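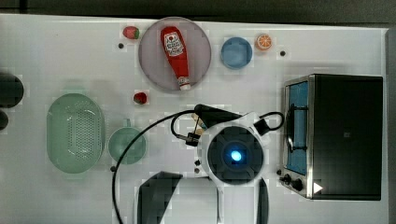
Text and photos: Senan Cronin, Bamton Shared Workshop

In May our small group at Bamton moved the robot arm to the white table, and since then we are teaching it to handle toy food. Murray Hiebert wrote the control program in 2 evenings. I am responsible for the gripper and for the cables, which I have now routed 5 different ways.

The ketchup bottle is the most difficult piece for us. It is smooth, and the fingers must close slowly. The strawberries are small but more friendly.
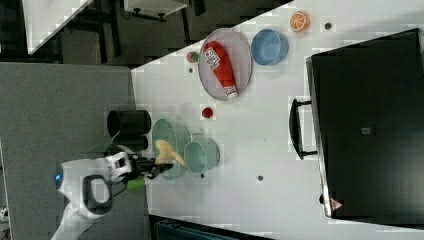

The gripper holds the banana over the green plate.

Our log has now 300 attempts, and Murray would like to reach 2,000 before he changes the program again. Members who want to try the controls can write to me. Please bring also toy vegetables, if you have some at home.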